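Usier suturing bench: setup and upkeep notes

README for whoever has the bench next. Last gone over in January. Kept by Mervin Marchand, with corrections from Tâm Kim, who disagrees with some of it and has said where.

What this covers

One bench, two instrument arms, one fixed camera, one pad holder. It doesn't cover the control software, which has its own README in the Petrenko folder, and it doesn't cover the recordings except where the state of the bench changes what you can believe about them.

Before a session

Start the controller and leave it for 4 minutes before you home the arms. The Dastetti manual says they can be homed straight away. We have tried it both ways and the left arm comes up with a small offset often enough that I no longer trust the manual on this point.

Home left, then right. Fit the instruments after homing, never before. Turn each one by hand at the coupling until it seats, and if you have to push, take it off and look at the coupling discs.

Check jaw closure on a scrap of suture. Pull gently along the jaw, then across it. If the thread slides, write it in the log and swap the instrument. Don't turn up the grip setting. Gaétan Hiebert did that for most of a month and we got nice-looking sessions and two stretched cables.

The pad

Clamp it at both ends so it can't creep toward the camera. The supplier rates a pad for 100 stitches. I don't know what they think a stitch is. Ours get soft along the incision well before that, and once the edges stop holding, the force you need to close them changes, so early and late sessions on one pad aren't really comparable. Change the pad when the edges tear, whatever the tally says.

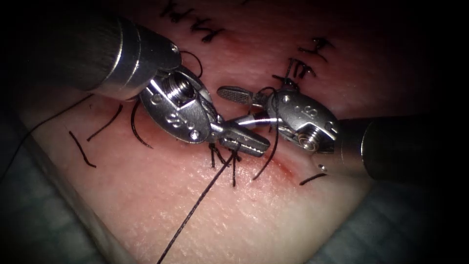

Old stitches are left in unless they foul the working area. Tâm would rather pull them all between sessions, on the grounds that loose tails catch in the jaws. She may be right. My objection is that pulling them opens the holes up and wears the pad faster, and neither of us has measured it.

Cables and wrists

The log counts instrument hours by itself. Grullach sells a replacement schedule based on those hours, and I would treat it as a sales document. Our worst cable failed early and our oldest is still fine. What does seem to matter is how the instrument was stored and whether anyone wiped the wrist down afterward.

Look at each wrist under the lamp before use. You want no broken strands, no slack with the jaws at rest, and no grit around the pins. Leave the screws alone. If one has backed out, the instrument goes to Gordon Nguyen with a tag on it.

Calibration

Run the camera-to-arm routine after any pad change, any bump, and any visit from the cleaners. It prints a score out of 739 with a green tick above 700. The tick means the routine finished and liked its own numbers. I have had a tick with the right arm visibly off target, so touch both tips to the marked point on the holder and look for yourself.

Known problems

Right arm drifts when the room warms up in the afternoon. Cause unknown – Jhair Rivadeneyra suspects the mount, I suspect the encoder.

Camera exposure is locked to the centre of the pad, so the outer parts of the view come out very dark. Don't label anything you can't make out there.

The session timer keeps running during a pause. Durations in the log are therefore too long, and should not be quoted as suturing times.

Changes to this file go through Mervin.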